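Ninddale, December

Soup season is here, and I've finally put my recipes in a book!

Hello, I'm Wing-sze Yuen, and if you've ever queued at my little soup counter in Ninddale you'll know I can talk about broth until the shutters come down. So please forgive a long one, because I've got news. My first cookbook, Lomska Suppers, is out this month, and it has 19 soups in it, plus 6 dumplings to drop into them.

It started with my winter list, which I used to scribble on the back of receipts for anyone who asked. People kept losing theirs and coming back for another (you know who you are), and my friend Yuk-lan Au told me to sit down and write the thing properly. She also tested every single recipe in her own kitchen, on a very moody hob, and sent the leek and barley back to me three times. It's much better now - more pepper, less fuss.

Everything can be made on a weeknight with one big pot. There's a ginger and chicken broth for when you've got a cold, a smoky tomato one that my nephews will eat without complaining, and a sweet red bean soup that I'd happily have for breakfast. I've kept the shopping simple too. If your corner shop hasn't got white miso, I tell you what to use in its place.

The book is published by Chiang, a small press over in Clestgate, and we've printed 400 copies to begin with. You can buy one at the counter or order from Chiang directly.

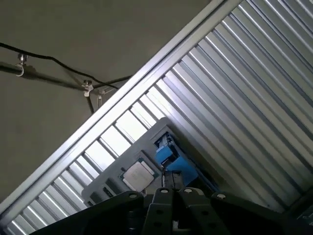

Slatted metal panel and aluminium rail.

We're having a bit of a launch at the counter as well, from 4pm until the pots are empty. Bring a mug if you've got a favourite! I'll be ladling out the tomato and the ginger chicken, and Yuk-lan will be signing copies alongside me, though she says she's only there for the dumplings.

Review copies, and recipes to reprint, are available from Chiang in Clestgate. Please ask for the Lomska Suppers press pack.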